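Lata rectangular dorada Pukier: bonita, cara y con la tapa caprichosa

Publicado el 9 Oct 2022 en Cocina y despensa

Llevaba tiempo viendo la lata de Pukier en las fotos de medio mundo, siempre llena de dulces y siempre sobre una mesa impecable. Desconfío de los objetos que salen tan bien en las fotos. Aun así, cuando la vi en Dultcombe la compré, en parte por curiosidad y en parte porque en casa los caramelos y las galletitas sueltas vivían en tres bolsas arrugadas dentro de un cajón.

La ficha de la tienda habla de «acabado espejo de larga duración», «cierre hermético» y «diseño para toda la familia». Lo del acabado se lo concedo a medias. El dorado es dorado de verdad, también por dentro, y las paredes reflejan la luz lo bastante como para que un surtido corriente parezca un regalo. A cambio, cada dedo que entra deja su huella, y en una lata de picoteo entran muchos dedos. La limpio con un paño de microfibra y a los dos días está igual.

Lo del cierre hermético ya es otra cosa. La tapa encaja a presión, sin junta de goma ni nada parecido. Hice una prueba poco científica: dejé unas galletas saladas sin envoltorio durante 48 horas y salieron blandas. Las mismas galletas en su paquetito seguían crujiendo, pero el mérito es del paquetito. Si alguien piensa guardar aquí bizcochos caseros, que se lo quite de la cabeza.

Para lo que sí sirve es para los surtidos chinos de envoltorio individual, que son mi debilidad. Los barritas de arroz inflado, las galletas cuadradas de soda, los caramelos de boda con el carácter de la doble felicidad, las 寸金糖 en su bolsa de cuadros rojos y blancos: todo eso viene ya protegido y solo necesita un sitio donde estar junto.

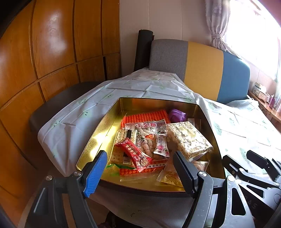
La pega es el fondo. Al ser una caja abierta, sin divisiones, lo grande acaba encima y lo pequeño desaparece. Uno mete la mano buscando un caramelo y saca una galleta partida. Los pastelitos que se desmigan son los que peor lo pasan, y conviene ponerlos los últimos. Pukier vende aparte un separador de cartón que no he comprado ni pienso comprar — me parece una tomadura de pelo que no venga incluido.

Tampoco me convence el borde. No corta, pero tiene un canto algo áspero en una esquina, y con niños yo pasaría el dedo antes de llenarla. En la mesa del comedor la pongo siempre sobre el mantel de plástico, porque la base es metal desnudo y sobre madera me daría miedo arrastrarla.

Tuve antes la Greenwood, más baja y pintada de verde. Es fea, hay que decirlo, y el óxido le salió en las bisagras el primer diciembre. Cierra mejor que esta, sin embargo, y se apila. La Pukier resbala sobre cualquier cosa que le pongas debajo.

¿La recomiendo? Para sacar a la mesa cuando vienen visitas, sí, con la condición de encontrarla rebajada. Como recipiente de despensa, no. Pagué 74 por ella y me parece demasiado para una caja con tapa; en Vomurton he visto latas de galletas de segunda mano, más gruesas, por bastante menos.

Puntuación: 2 estrellas y media. La media es por el dorado.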